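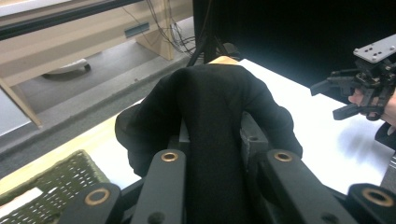

Westilar has a new tablet chip, the Oneck 5, and would like you to know it is 15 percent faster than the last one. Faster at what, the company leaves to your imagination. Mutalance gets first dibs and plans to put it in a $460 tablet due in September. The version with enough storage to hold your photos runs $562.

Battery life is described as "all day," with no word on whose day. Baloch, still selling tablets on the old Oneck 4, says it's in no hurry to switch. Its customers, mostly watching cooking videos, may not be either.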